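Flirnbridge Skin and Body: Customer Support
Ticket: Tirkex Daily Moisturiser SPF 30, pump bottle, product separating and leaving white residue
Status: Resolved
Opened: September 13, 2020
Category: Product performance / Sunscreen and day creams

Customer's report

I bought two bottles of the Tirkex day moisturiser from your online store in August. The first one was fine until it was half gone, then it started coming out of the pump as a thin, clear liquid followed by a thick white paste. The paste won't rub in. It rolls up into little balls along my jaw and in my eyebrows, and if I put foundation over it the foundation comes off with it. The second bottle did the same thing from the first pump. I have normal to dry skin. I haven't had a rash or any stinging. I would like to know if it is safe to keep using and whether I can get a replacement.

Support, first reply

Thank you for the details. Please send us the batch code, which is stamped on the base of the bottle and not on the box. Please also tell us:

Where the bottles are stored
What goes on your face before the moisturiser
How long you leave between layers
Whether the pump was primed before first use

Until we have looked into it, please don't rely on either bottle for sun protection. A sunscreen that has separated may not spread evenly, and the coverage can't be assumed. Use another sunscreen in the meantime.

Customer's reply

Both bottles have the same code. They were kept on the bathroom windowsill, which gets the afternoon sun. Before the moisturiser I use the Dinu hydrating serum, and after it the Plota tinted primer. I don't wait between them, I'm usually getting ready for work. I didn't know the pump had to be primed.

Support, second reply

We checked the batch with our warehouse. It was a run of 2,000 bottles and 700 of those have been sold through the website. There are no other separation complaints against that code, so we are treating this as a storage problem first and a layering problem second. They are separate faults and need to be tested separately.

Step 1. Move both bottles to a cupboard out of direct light and leave them overnight. The formula is an emulsion and heat will thin it. The label says to store below 25 degrees, and a windowsill can go well over that.

Step 2. With the cap on, shake the bottle firmly, then discard the first few pumps into a tissue. If what follows is an even cream, note that. If it is still clear liquid and paste, stop there and tell us.

Step 3. Put a small amount on the back of a clean, bare hand. Don't use the serum or the primer. Leave it for five minutes, then rub with a fingertip. Look for balling.

Step 4. Repeat on the other hand over one layer of the serum, leaving a few minutes for the serum to dry down. Repeat again with the primer on top.
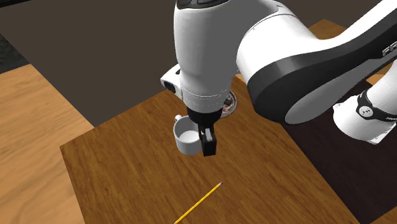 Did the hand tests last night. The older bottle came good after shaking and went on smoothly by itself, no balls at all. Over the serum it was a bit tacky but all right. As soon as the primer went on top it rolled up exactly like it does on my face. The newer bottle is still watery and then lumpy, shaken or not. I tried it three times.

Support, third reply

Those results answer both questions.

The newer bottle has broken down and shaking won't bring it back. Please don't use it. We are sending a replacement at no charge and you don't need to return the faulty one.

The balling is coming from the primer. Plota is silicone based and doesn't sit well over a water-based cream that is still damp. You can leave the moisturiser for at least ten minutes before the primer, or skip the primer and put foundation straight on. Press the primer in with your fingers if you do use it. Rubbing makes it worse.

On the older bottle, our advice is the same as before. It may feel normal now, but it has been heated and has already separated once, so don't count on it for the labelled SPF. We have added a second replacement to the order.

Customer's reply

Both arrived today, thanks. Kept them in the hall cupboard. Primed the pump, waited the ten minutes, no rolling. I've left the primer off on work days as I don't have the time. Eyebrows are fine too. You can close this.

Internal note

Storage temperature is printed on the box but is very small on the bottle. Passed to packaging. Add pump priming and the primer wait time to the Tirkex product page. Ticket closed.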